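Brondon Pottery open day, July

I'd been meaning to get to the Brondon open day for years and finally went with Poonam, who drove, bless her, because the bus only goes as far as the church.

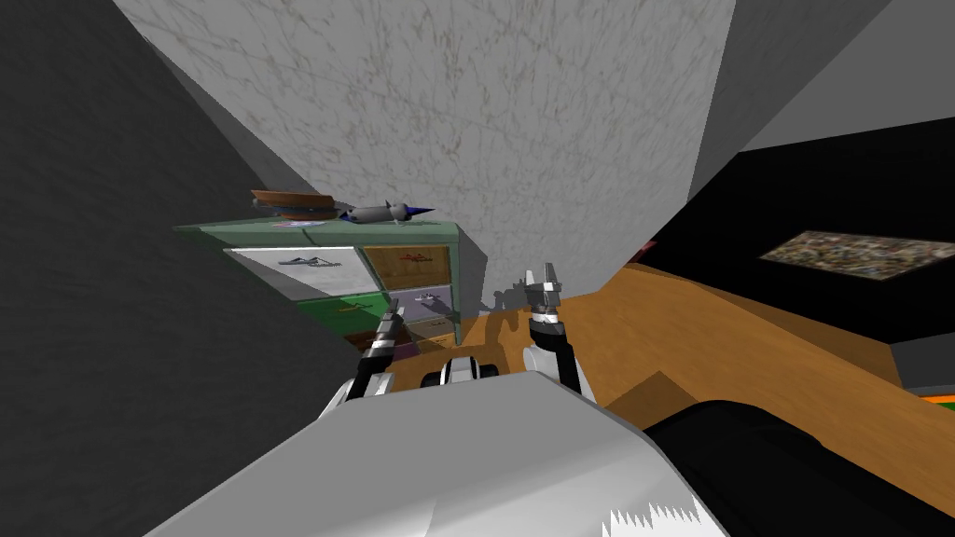

We got there just after ten and the queue for the throwing room was already out of the gate, so we did the glaze shed first. Shakuntala Grewal has run it since the old kiln days and she let us poke at everything! There are almost 300 test tiles up on the wall – I wanted the lot, especially the murky greens. Then tea (80p, and a proper mug) and back for a go on the wheel. My bowl collapsed twice. Poonam's didn't, and I've heard plenty about it.

Seconds are sold from the back barn and go quickly. I came away with two jugs and a butter dish for £8. Parking is in the field, so wear boots.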